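Drorkell gripper arm: why did it crush (and drop) my boxes? FAQ

I get a lot of mail about the gripper fault on my bench arm, so I've put the questions I hear most in one place. If you run a Drorkell with the stock two-finger hand and the Barnia control software, some of this will probably look familiar. If you run something else, the general ideas should still help, but please check your own numbers before you copy mine!

What went wrong in the first place?

The arm was supposed to pick up a light cardboard box, carry it over to a tray and set it down. It had been doing that all spring. Then in May it started doing one of two things: squeezing the box until the sides caved in, or closing so gently that the box slid out halfway through the move. Same program, same boxes. I lost a whole evening to it before I even thought of looking at the hand itself.

Was it a software bug?

Partly, and I spent far too long believing it was only that. The finger position sensor had worked loose in its mount, so the zero point wandered a little every time the hand opened all the way. The software trusted that zero completely. When it wandered one way, the fingers closed too far, and when it wandered the other way they stopped early. So you've got a mechanical fault, plus a program that never asked whether the reading made sense (my program, so that half is on me).

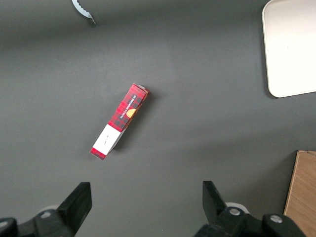 Posted by the site owner | Bench notes | Filed under: grippers, faults

What do you use as a test object?

Shortbread boxes, mostly. They're narrow, they weigh next to nothing when empty and the cardboard shows a dent right away, so a bad grip leaves evidence. The red tartan also stands out nicely against a dark gray table. I lay the box down at a diagonal, because a box lined up neatly with the fingers hid the fault from me for ages.

How often did it fail?

I ran 50 picks with the loose sensor before touching anything. It went wrong on 21 of them, and 7 of those were crushes. The rest were drops or grabs that never got hold of the box. I know some of you have seen much worse, and I believe you.

Did the arm stop by itself when it crushed a box?

No, and this is the part that bothered me most. The force limit was set to 61 on the Barnia scale, which I'd turned up months earlier for a heavier job and then forgotten. Cardboard gives way long before you get there, so as far as the controller was concerned everything was fine. No alarm, no pause, it just carried on with a squashed box in its fingers.

Could it have hurt me?

I wasn't hurt, but I did reach in to straighten a box while the arm was paused, and paused is NOT the same as off. The hand closed while my fingers were nearby. Since then I hit the emergency stop before anything of mine goes between those fingers, every single time, even for a two-second nudge. Please do the same. If your stop button is on the far side of the bench like mine was, move it first and read the rest of this page later.

How do I check my own hand for this?

Power the arm down completely. Wiggle each finger by hand and feel for play at the base, then get at the sensor bracket and check that it doesn't shift when you push on it. Power up again, stand clear, open and close the hand on nothing a few times and write down the closed position. If the number creeps, you have my problem. If it stays put, look at your force limit next.

What did you change?

I reseated the sensor with a new Figueiredo bracket and added a zero check at the start of each job. If the closed reading is off, the program quits and complains at me. I also made the force limit part of each job file, so nothing carries over from the last one.

Will tightening the housing screws fix it?

It didn't for me. I snugged them up first, felt very clever, and the next run failed exactly like the one before it. They're worth checking anyway, just don't crank on them, as the housing threads strip easily. Ask me how I know!

Does this affect the Trundov hand too?

I haven't had one on the bench, so I can't say. Two readers wrote in with similar drops, but one of those was a worn finger pad. If you have a Trundov and a log of your closed positions, send it over and I'll add what you found to this page.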